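## »Das Kabel ist der schwierige Teil«

*Polyxeni Kalogeropoulos entwickelt bei Griltlow Greifstrategien für kleine Haushaltsgegenstände. Ein Gespräch über Aufräumen, Fehlerraten und die Frage, wann eine Maschine den Schreibtisch übernimmt.*

Den Begriff »Haushaltsroboter« benutzt Polyxeni Kalogeropoulos ungern. Er lege eine Breite nahe, die kein System besitze. »Wir räumen einen Tisch ab. Das ist die Aufgabe, und sie ist groß genug.« Im Projekt Etport bedeutet das: Kleinteile greifen, in eine Tasche legen, Tisch frei. Zugelassen sind Gegenstände, wie sie in jeder Schublade vorkommen, Stift, Schere, Batterie, Kabel.

Die Gegenstände unterscheiden sich weniger im Gewicht als in ihrer Geometrie. Eine Batterie ist ein Zylinder, der Greifpunkt lässt sich aus einer Kante berechnen. »Nur rollt sie weg, wenn der erste Finger zwei Millimeter zu früh ankommt.« Der Stift verhält sich ähnlich, verzeiht aber mehr, weil er länger ist. Bei der Schere liegt der Schwerpunkt nicht dort, wo man gern zugreifen möchte.
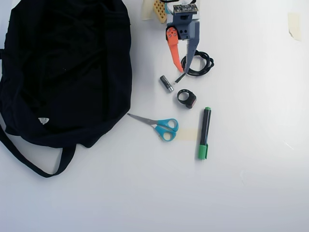 Am meisten Zeit kostet die Gruppe bei Griltlow alles, was keine feste Form hat. »Ein Kabel hat jedes Mal eine andere Gestalt. Man greift eine Schlaufe und hebt drei an, und eine davon hängt am Nachbarteil.« Gleiches gilt für Stoff. Die Tasche ist im Versuch das Ziel, für die Bildverarbeitung aber zunächst eine dunkle Fläche mit Falten, deren Öffnung sich nicht zuverlässig bestimmen lässt. Schwarz auf Schwarz, etwa ein Kabel vor dem Taschenstoff, bleibt nach Angaben von Kalogeropoulos ein ungelöster Fall.

Die Zahlen nennt sie ohne Umschweife. Von 100 Griffen nach starren Teilen gelangen in der letzten Messreihe 88. Bei Kabeln waren es 48. Als gelungen gilt ein Griff, wenn das Teil in der Tasche liegt und kein anderes verschoben wurde. »Die zweite Bedingung lassen manche weg. Dann sehen die Werte besser aus.«

Grundlage sind fast 1000 Durchläufe, bei denen ein Mensch den Arm geführt hat. Ihr Kollege Dionysis Psarras, zuständig für die Auswertung, hält diese Menge für gering. Er verweist auf die Streuung zwischen den Bedienern: Markos Stergiou greife Scheren grundsätzlich am Griff, andere an der Klinge, und das Modell lerne daraus mitunter einen Mittelwert, der auf das Gelenk zielt. »Das ist der schlechteste aller Punkte«, sagt Psarras.
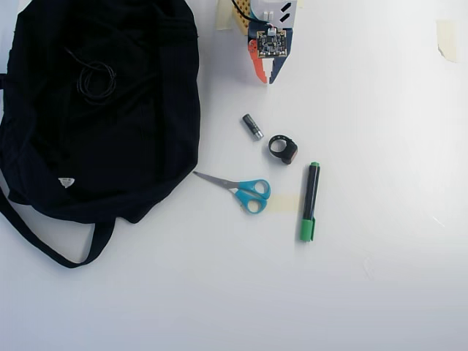

*Foto: Projekt Etport / Griltlow*

Auf die Frage nach der Werkstatt antwortet Kalogeropoulos zurückhaltender als erwartet. In der Fertigung liegen Teile in definierten Trägern, die Beleuchtung ist konstant, der Takt bekannt. »Dort gibt es für vieles längst Lösungen, und sie brauchen kein gelerntes Modell.« Interessant werde es am Packtisch und an der Werkbank nach Schichtende — also dort, wo es aussieht wie zu Hause.

Und zu Hause? Einen Arm, der unbeaufsichtigt Scheren bewegt, würde sie derzeit nicht in eine Wohnung stellen. Die Kraftbegrenzung sei vorhanden, die Erkennung von Händen im Arbeitsraum genüge ihr noch nicht. Hinzu komme die Geschwindigkeit. Ein Mensch wischt alles mit dem Unterarm in die Tasche und ist fertig. »Diese Strategie haben wir auch diskutiert. Für Stifte wäre sie völlig ausreichend.«

Im Januar beginnt die nächste Messreihe, dann mit wechselnder Beleuchtung und einer zweiten Tasche aus hellem Stoff. Die Kabel bleiben im Programm.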